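Section 4: Folding a T-shirt on a covered table

Read section 3 (fitting the cover) first. The Sistlow handbook used to give folding half a page and promise a shop-shelf finish in seconds. I have folded a great many T-shirts and have yet to see that happen with one straight from the basket, so this section is longer and promises less.

4.1 Before you begin

You will need the table, the fabric cover, the clips and one T-shirt. The Tridance folding board is optional. I would leave it in the cupboard, as it only suits one size of shirt and it slides about on cloth.

1. Check that the cover reaches past the front edge of the table. If it stops short, go back to section 3.

2. Smooth the cover outwards from the middle with flat hands. Small wrinkles do no harm. A long fold running across the working area can push a sleeve out of line, so deal with that one if you can.

3. Lay the T-shirt near the front edge, where you can reach all of it. People like to start in the middle of the table because it looks tidier. They then lean over it for an hour and complain about their backs.

4. Take hold of the two nearest corners and draw them apart until the cloth between them stops sagging. 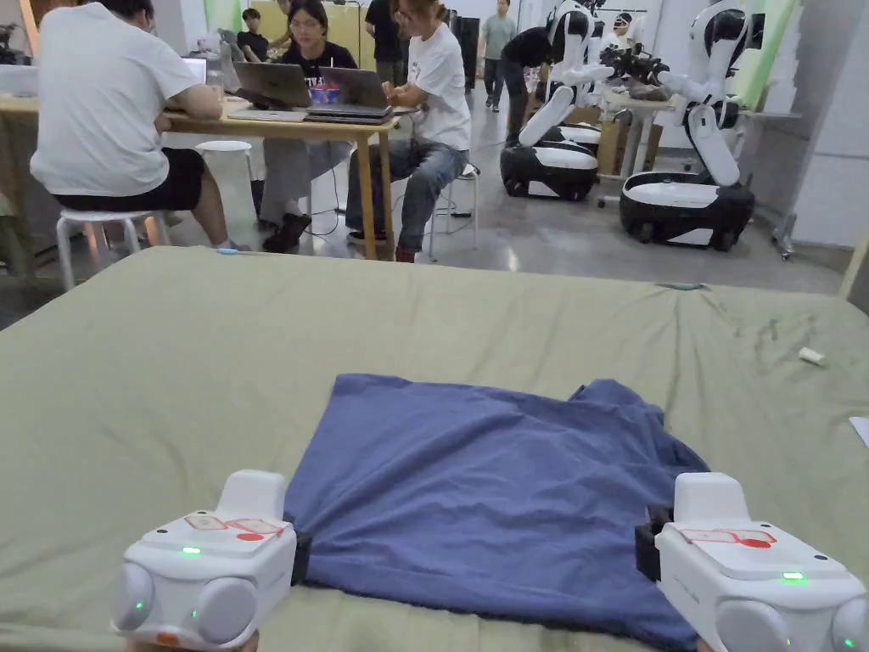
Fig. 4.1 Navy T-shirt held at both near corners, still bunched in between.

Note: Pulling the corners will not flatten the rest of the shirt, whatever the old handbook said. Expect folds further up, and a sleeve standing up on its own. Step 6 deals with both.

Caution: Do not tug hard on a thin shirt. A stretched hem never lies straight again, and no amount of careful folding will hide it.

4.2 Getting the shirt flat

5. Let go of the corners. Find the neck and both shoulders before you touch anything else. If you can't tell front from back, look for the label.

6. Pull each sleeve out sideways, then run your palm from the shoulder down to the hem. Do this once on each side. A third and fourth pass mostly move the same crease from one place to another.

7. Clear stray scraps off the cover. Bits of paper have a way of ending up inside the bundle, and then inside the drawer.
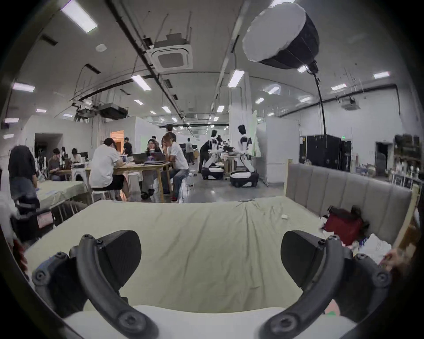 8. Fold one side in towards the middle, sleeve included, and lay the sleeve back down along the fold. Repeat with the other side. The two edges should meet or overlap slightly. If there is a gap the finished bundle will be too wide for a Cerus drawer insert, which is not generous to begin with.

9. Fold the hem up to the neck, then fold once more.

Note: Amin spray is sometimes recommended between steps 6 and 8. Ruth Taipe tried it for the July revision on 2 identical shirts, one sprayed and one plain, and could not tell them apart the next morning. I have left it out of the list of things to buy.

4.3 If the cover moves

A loose cover is behind most of the bad folds I get asked about. The shirt is blamed, or the person is, and all the while the cloth underneath is creeping forward with every pull.

10. Check the clips on the far edge. Space them well apart. Small pleats gathered at a clip are acceptable if the cloth does not slip when you pull it from the front.

11. Test it by drawing the shirt gently towards you along the near edge. If the cover comes too, take the clips off, pull the cloth back and clip it again with more fabric in each.

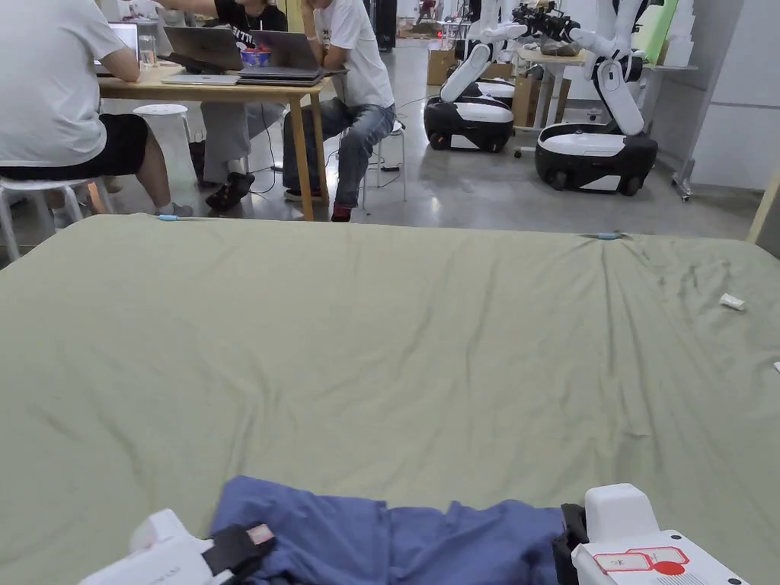

Fig. 4.2 Light-blue clips on the far edge of the cover, with the cloth to be folded at the near edge.

Caution: Open the clips fully before removing them. Dragging them off leaves marks in the cover, and smudges in the fabric are hard enough to shift as it is.

12. Start again from step 3. Do not try to rescue a half-folded shirt on a cover that has moved.

Replacement clips are part number 2280. Section 5 covers long sleeves.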